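Clearing and Resetting a Shared Dining Table
Household Guidance, Langat Residences
Updated Wed 12 February

In many of our apartments the dining table also serves as a pantry shelf, a charging point and a place to leave the mail. The following procedure returns it to use before a meal. Residents of two-person units generally complete it in 7 minutes.

Before you begin
Take one open cardboard box, such as a used fruit box, and one damp cloth. A box that holds up to 600 cubic inches is large enough for most tables. Larger boxes tend to become permanent storage.

Step 1. Remove food and drink
Carry glasses to the sink, including any that are partly full. Return jars of grains and dry goods to the kitchen and check that each lid is closed. Fresh fruit may remain on the table if it is to be eaten the same day.

Step 2. Disconnect chargers
Unplug each charger at the wall before handling the cable. Coil cables separately and secure each one with a tie. Do not wrap a cable around the charger body.

Step 3. Collect small items
Place small containers, wrapped items and loose packaging in the box. Heavier items go in first. Do not sort at this stage – sorting is done in Step 5, away from the table.

Step 4. Group what stays
Tissue packs should be stacked at one end, with the opened pack on top. A vase of dried flowers may stay where it is, provided that it does not block the view between seats. Lift it to wipe underneath, holding it by the base.

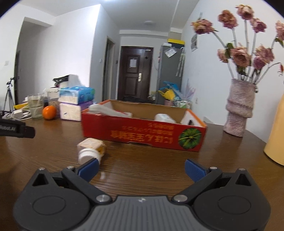

Step 5. Sort the box
Empty the box on a counter and return each item to its room. Anything unclaimed after 2 days may be taken to the front office. Flatten the box if it is no longer needed.

Questions about this procedure may be addressed to Salim Magesa, Resident Services.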